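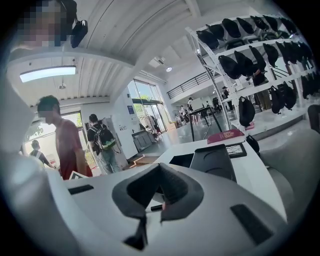
**Pilteo Travel Document Wallet**
Made by Stokano. Sold by Berncombe, online and at the shop.

The Pilteo is a zip-around wallet for people who want their travel papers in one place. It holds four passports, a set of boarding passes and a few cards, and it closes flat enough to go in a coat pocket or the front of a carry-on.

## What's inside

The left side has four passport sleeves, stacked so each cover shows a little above the one in front. On the right there is a full-height pocket for folded letter-size paper, a zip pocket for coins or SIM cards, and slots for six cards. A pen loop runs along the spine. It fits a standard ballpoint — thicker pens will stretch it.

The sleeves are cut for regular passport booklets. A passport in its own hard case won't fit, so take the case off first.

## Materials

The outside is a coated nylon that wipes clean with a damp cloth. The lining is plain polyester in light gray, which makes dark covers and small cards easier to find. The zipper runs around three sides and has a cord pull that can be replaced.

Stokano tests the zipper to 3000 open-and-close cycles. The coating handles a short rain shower, but the wallet is not waterproof and should not go in the washing machine.

## Colors and sizes

- Standard: black, navy, olive
- Slim (two passport sleeves, no coin pocket): black, navy

The olive is out of stock and is due back in June. Orders for it are being taken now and will ship when it arrives.

## Which one to get

Most couples are fine with the Slim. Families should get the Standard, even if only three passports are going in, as the extra sleeve is handy for vaccination cards or a rail pass. If you already own the Munteanu neck pouch, the Slim fits inside it with the strap attached. The Standard does not.

## Shipping and returns

Shipping is free on orders over $100. Returns are accepted for 17 days after delivery if the tags are still on. Monogrammed wallets can't be returned unless there is a fault — please check the spelling before you place the order.

Replacement cord pulls are sold in packs of two on the spare parts page.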